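Answers apply to the Brultico route as revised May 4, 2024. Distances are in kilometres and assume the standard start at the Plekel trailhead.

## Route and distance

**How long is the full route?**
The full loop is 236 km. The short option, which leaves the main line at Lepik and returns by the canal path, is 143 km.

**What surface should I expect?**
Sealed road for most of the distance, with 14 km of compacted gravel between Lepik and Unetier. Tires of 35 mm or wider are recommended for that section. Narrower tires are permitted but are not covered by the pickup service.

**What is the maximum gradient?**
13 per cent, on the climb out of Unetier. It is sustained for less than one kilometre. 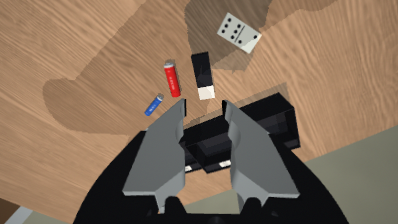
## Navigation

**Which file formats are supplied?**
GPX and TCX. The GPX file contains the track only. The TCX file adds turn cues, and some older head units truncate these to ten characters.

**The track shows me off course at Lepik. Is the file wrong?**
No. The two carriageways diverge at the bridge and the track follows the eastbound one. Riders travelling the loop in reverse should load the separate reverse file.

**Are there signs?**
Only on the canal path. The rest of the route is unsigned, and the green cycleway markers near Plekel belong to a different network.

## Bikes and equipment

**Can I bring a bike on the train to Plekel?**
Yes, with a reservation. Tandems and cargo bikes are not accepted. Folding bikes travel as luggage when bagged.

**What gearing is suitable?**
A lowest ratio of 1:1 is adequate for an unloaded bike. With panniers, a 34-tooth chainring and a 36-tooth sprocket is a better choice for the Unetier climb. 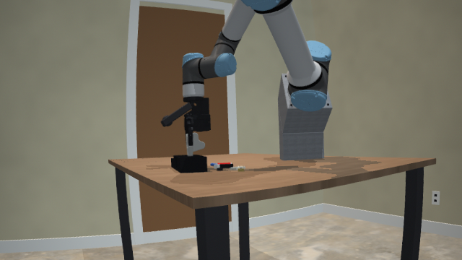 Riders on a single-ring drivetrain should check that the derailleur is rated for the larger cassette before changing it. Chain length will normally need to be recalculated as well.

**Are lights compulsory?**
Yes, front and rear, at all times of day. The old rail tunnel west of Unetier is unlit.

**Is the route open all year?**
The gravel section closes for the whole of January. The short option remains open.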